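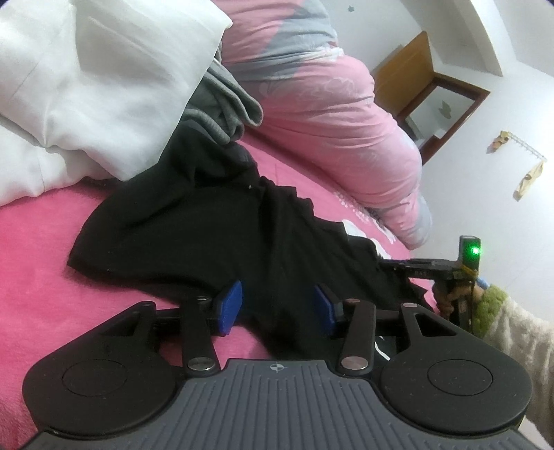

*Pinça manual sobre a t-shirt preta, dobra presa entre as almofadas azuis. Manta rosa por baixo.*

**1 de junho — recolha de demonstrações, tarefa "dobrar t-shirt"**

Continuação da série de roupa sobre a cama. Até agora só tínhamos dados de mesa, e a política treinada com esses dados (a que ficou no servidor com o nome Drumel) falha logo na primeira preensão quando a superfície cede. Objetivo de hoje: 90 demonstrações com a pinça na mão, sem teleoperação.

Feitas: 90. Aproveitadas depois da triagem: 45. É pouco. A maior parte das rejeitadas perdeu-se por duas razões:

- seguimento da pose com saltos quando a ferramenta desce muito e a câmara fica quase só com tecido à frente;
- gatilho fechado antes de os dedos estarem na posição, o que dá uma preensão vazia e uma segunda tentativa no mesmo episódio.

Notas sobre a preensão:

Com a manta por baixo, é preciso carregar um pouco para os dedos entrarem no tecido da t-shirt. Se se carrega de mais, vem a manta atrás. O que funcionou melhor foi baixar com os dedos abertos, encostar, fechar devagar até se formar a prega e só depois levantar. A Mei Delacroix faz isto num movimento contínuo e os episódios dela são mais curtos do que os meus. Não quero misturar os dois estilos no mesmo conjunto sem os etiquetar, por isso acrescentei o campo `operador` aos metadados.

A t-shirt preta é má para a profundidade. Pouca textura, os vincos quase não aparecem. Na próxima sessão usar também uma peça clara e comparar.

Calibração da abertura: feita no início e repetida a meio. Diferença de 3 mm entre as duas. Vi os parafusos das articulações e reapertei o do lado esquerdo. Não repeti a calibração depois do aperto, devia ter repetido. Fica marcado no registo a partir de que episódio isto se aplica.

O Gregor Sutherland perguntou se valia a pena fazer as mesmas demonstrações por controlo remoto no braço da Quinlan, para ter as forças registadas. Experimentámos em janeiro com toalhas e cada episódio demorava demasiado. Por mim ficava para a validação.

Total acumulado no conjunto Plurkine, contando já as de hoje: 1.502 episódios válidos.

Por fazer:

- [ ] repetir calibração da abertura antes de qualquer gravação nova
- [ ] rever os episódios com saltos de pose, ver se algum se recupera cortando o fim
- [ ] script de triagem: detetar fecho do gatilho sem tecido entre os dedos
- [ ] mandar ao Gregor os tempos por episódio de janeiro
- [ ] combinar com a Mei a sessão com a peça clara

Dados copiados para o disco do laboratório, pasta `cama_tshirt`. Cópia de segurança ainda não feita.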